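Search this site: Enter keywords Go
Print this page | E-mail this page

How do you look after a robot that packs shoes?

Hi everyone! I look after a packing robot at Listdale, and I get loads of letters from kids asking what I do all day. So this page is all about my robot. Its name is Wamik, and it's learning to put shoes in boxes. You'd think that was easy, wouldn't you? You've probably done it yourself in two seconds flat. For a robot it's really hard, so it needs plenty of help from people before it gets going. 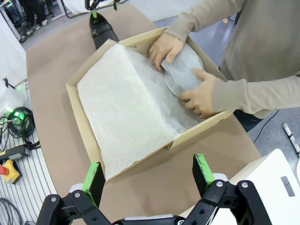 Cardboard, tissue paper and shoes are what we work with.

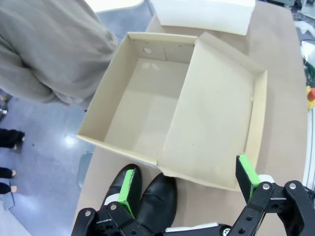 Paraschiva Pop wrote in to ask why the fingers have green pads on them, and whether they ever wear out. Her own guess was that they work like the soles of runners, and she wanted to know if a robot with worn-out pads would drop everything.

Great guess, Paraschiva! Think about picking up a shiny shoe with a pair of metal spoons. It would slide all over the place! A pad gives the finger something better to hold with -- and yes, they do wear out, just like your runners. I check Wamik's pads every morning before I turn anything on. I look for dust, little tears and corners that have started to peel. Cardboard is very dusty stuff (rub your hand on an old box and see), so I wipe each pad with a soft cloth. After 600 boxes I put new ones on, even if the old ones still look fine.

Next come the screws. A robot shakes a tiny bit every time it moves, and all that shaking can loosen a screw. I go over each one with a small screwdriver. I don't twist hard! If a screw is happy, I leave it alone.

Then I look at the cables. A squashed or bent cable can make a robot stop halfway through a job, and it can take me ages to find the bad spot. Last April I spent 50 minutes hunting for one. It was the very last cable I looked at, of course.

The red button on the yellow box is the emergency stop. If something goes wrong, you push it and the robot stops. I test it every day, and everyone who works with Wamik has to know where it is.

Last of all I ask Wamik to open and close its fingers, very slowly, while I watch and listen. A smooth little hum is good. A click means I get my screwdriver out again -- and put the kettle on, as it could be a long morning.

Got a question about Wamik? Ask a grown-up to help you send it in, and tell me your favourite colour for robot fingers too!

Print this page | E-mail this page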